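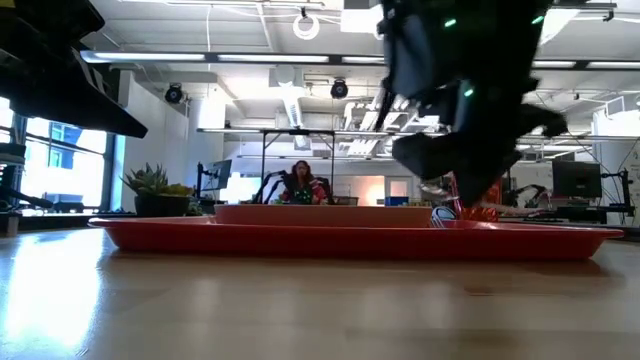

片方のアームが保護停止したとき、もう片方のアームはいつ止まるのか。
本来は同じ制御周期の中で止まる。私たちの装置では、止まるまでに900ミリ秒かかった。

トップ > 発表資料 > Lellton 技術報告会 > 双腕作業の停止不具合(発表者用メモ)
最終更新:2月

スライド1 タイトル
所属と題名だけ言う。Koline の双腕配膳セルで起きた停止の不具合について。持ち時間が短いので自己紹介は省く。
先に結論を言っておく。けが人なし。壊れたのは皿が一枚と、右グリッパーの指先の片側。原因はソフトの設定で、機械の故障ではない。

スライド2 作業の内容
トレーに皿、フォーク、スプーンを並べるだけの作業。左右のアームで分担し、途中で受け渡しが入る。受け渡しのときだけ両方の手先がトレーの上で近づく。ほかの工程では離しておく設計。
制御は Cleromeo。左右は別々のプロセスで動いていて、停止信号は間の中継を通る。ここを覚えておいてもらう(スライド5で戻る)。 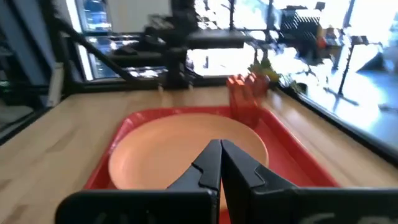

図1 手首側カメラから見た皿とトレー。二本指グリッパー。

皿は縁が低い。指を縁に掛けるには、かなり下まで手先を入れる必要がある。指がトレーの底に触れる余裕は小さく、接触検知のしきい値も低めにしてあった。
つまり保護停止は珍しくない。一日に何度か出て、復帰ボタンで戻していた。この慣れが発見を遅らせた。質問が出たら正直に答える。

スライド3 何が起きたか
3693回目の試行。時刻は午後4時すぎ。
左アームが皿の縁を押し込みすぎて保護停止。ここまでは仕様どおり。
右アームは受け渡し位置へ動き続けた。左の手先に当たり、皿が割れた。右も接触を検知して自分で止まった。
操作者は枠の外にいた。非常停止ボタンは押したが、右が止まったあとだった。押すのが遅かったという話にはしないこと。人が反応できる時間ではない。

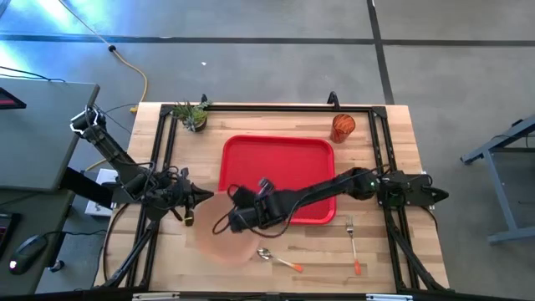

図2 セル全体。両アームは黒いフレームに取り付け、中央に赤いトレー。

スライド4 配置の確認
図2で枠の範囲を指す。アームは二本ともこの枠に付いている。片方の可動範囲にもう片方の手先が入る。離して置けば衝突はなくなるが、受け渡しができない。
フォークやスプーンがトレーの外に置いてある状態から始めると、手先は机の手前まで来る。操作者が物を置き直すのもこの手前側。人への危険を考えるなら、皿よりこちらを重く見るべきだった。当初のリスク評価にはこの項目がなかった。

スライド5 原因
ログは441行分を残してある。必要な人には発表後に渡す。
中継プロセスは、受信が途切れたときに備えて再送待ちを持っている。この待ち時間が900ミリ秒に設定されていた。通信試験で使った値が本番に残ったもの。
さらに、停止信号が通常の状態通知と同じ列に並んでいた。列が詰まると停止信号も待たされる。試験では列が空いていたので、何回やっても遅れは出なかった。
(ここで図を切り替える。アニメーションは使わない)

スライド6 対策
一つ目。停止信号を別の線に出した。ソフトを通さず、左右の駆動電源を同時に切る。
二つ目。受け渡しの前に、相手側の状態を読んでから進む。古い値なら進まない。
三つ目。しきい値で止まった回数を記録し、増えたら運転をやめて調べる。復帰ボタンだけで再開することは禁止にした。
手順書も直した。物を置き直すときは必ず両腕の電源を落とす。停止中の表示が出ているだけでは手を入れない。
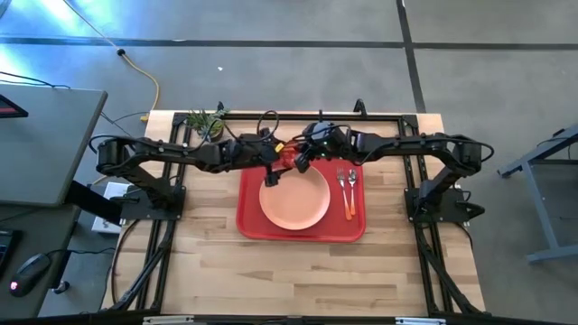

図3 左右の手先がトレー上縁の近くで寄った状態。皿、フォーク、スプーンはトレーの上。

図3の距離では、どちらかが少し動いただけで当たる。停止の遅れを議論するときは、この姿勢を基準にする。離れた姿勢で測った停止時間は参考にならない。

スライド7 対策後の試験
Avram の試験室で、受け渡しの途中に片側をわざと止める試験を435回行った。相手側が止まらなかった例はない。
ただし手先の速度は通常運転の値だけ。速い設定ではまだ試していない。ここは必ず言う。
電源を切る方式なので、持っている物を落とすことがある。皿なら許容する。刃物や熱い物を扱う予定はなく、扱うなら再評価が必要。

スライド8 残っている課題
・高速設定での停止試験
・電源を切った直後に腕が下がる量の測定。姿勢ごとに違う
・中継の設定値を変えたときに誰が確認するか。いまは決まった担当がいない
・予備の指先の在庫

質疑用メモ
「非常停止は効かなかったのか」と聞かれたら:効く。今回の経路とは別系統で、事後の点検でも正常だった。
「Cleromeo の不具合か」と聞かれたら:設定はこちらで入れた値。製品の問題とは言わない。
「同じ構成を使っている。何を見ればよいか」と聞かれたら:まず再送待ちの値、次に停止信号がどの列に入っているか。
時間が余ったらスライド5に戻り、ログの並び方を説明する。

お問い合わせ | © Koline | ページの先頭へ戻る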